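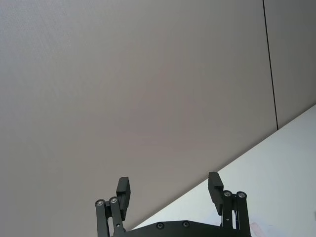 *The Etero gripper, fingers open, over a white worktop.*

Etero sells its two-finger gripper as a kit, and the packing firm Groteveo has been using one at its Zullbridge site since October. We spoke to the shift lead who looks after it.

Fitting it took two hours, she said, most of that spent on the cable. "The mechanical side is simple. You bolt the base down and check the fingers meet square. The manual could do with better drawings."

The gripper handles small cartons and soft pouches. Cartons gave no trouble. Pouches slipped until the closing speed was lowered, and she still would not use the standard pads for anything glossy. "We asked for a rubber-faced set and waited six weeks. They should come in the box."

Upkeep is light. The pivot bolts are checked at the start of each shift, and one has needed tightening so far. "You can get at them with an ordinary key. On our last gripper you had to take the cover off first."

Would she buy another? "For cartons, yes. For pouches I'd want to try the suction version first, and Etero hasn't lent us one yet."

The kit comes with five spare bolts and one spare pair of pads. Support is by email only.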